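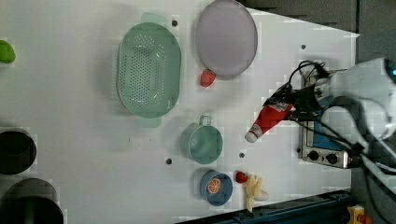 May 21, 2023

I bought the new Vonier record on vinyl before hearing a note of it, which is how I have made most of the bad decisions of my adult life. It came in an edition of 500. Mine is number 559. I wrote to the label, Cilell, to ask how that worked, and got back a very friendly email saying they were "looking into it." I have decided I own a rarity, and I won't be taking questions.

The album is called Kikuchi, after a street or a grandmother depending on which interview you read. It has 7 songs and runs a bit longer than it takes me to do the dishes, so I've now heard it mostly over running water. I can report that it holds up. The quiet songs lose something, but I suspect they were going to lose me anyway.

If you missed the first one, Vonier is Wubit Gidey plus whoever is near Wubit Gidey that week. The debut came out two years ago, and it was all drum machine and bad moods. I loved it. I played it so much that my downstairs neighbor asked, kindly, whether I was all right. So I came to this one with my arms folded, wanting the exact same album again and ready to complain if I got it.

I didn't get it. The drum machine is gone. In its place there's an upright piano with at least one key that sticks, and you can hear Gidey work around it for the whole of side one. On "Justwood" the stuck note lands right in the middle of the chorus every time, like a guest who won't leave the kitchen. The first time through I thought my needle was dirty. By the fourth I was waiting for it. Now the song sounds wrong in my head without it.

Side two is where I start to fidget. There's a spoken bit over what I think is a harmonium, and I have a firm personal rule about spoken bits, namely that I'd like them to stop. This one goes on long enough that I got up and made toast. Then comes the closer, almost all voice, stacked up four or five deep, and I stood there with the toast and forgot to eat it. I hate when that happens. I had a whole paragraph about the harmonium planned.

The live dates are in November and the nearest one to me is a three-hour drive, in a room that used to sell carpets. I said I was too old to drive six hours for a woman and a broken piano. I bought 2 tickets that same evening, so if you can stand my driving and don't mind hearing side one both ways, let me know. We will be skipping the spoken bit.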